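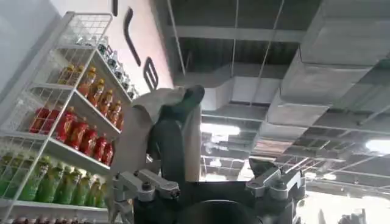 The gripper beside the drinks rack, sorted by color.

Search this site Enter keywords

Fidelina Yupanqui has put 269 evenings into Dondesow, her shared-workshop robot arm, and its wrist camera now has 1,254 stills to show for it. The latest job is laundry. She wanted to start with socks. The rest of us voted for anything bigger than a sock.

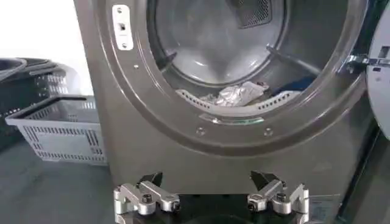
Her fingertips are on their third design, and the grip code still gives up after 60 seconds, a patience most of us at Nilness can only envy. Spare bolts welcome, bench two, any time after six.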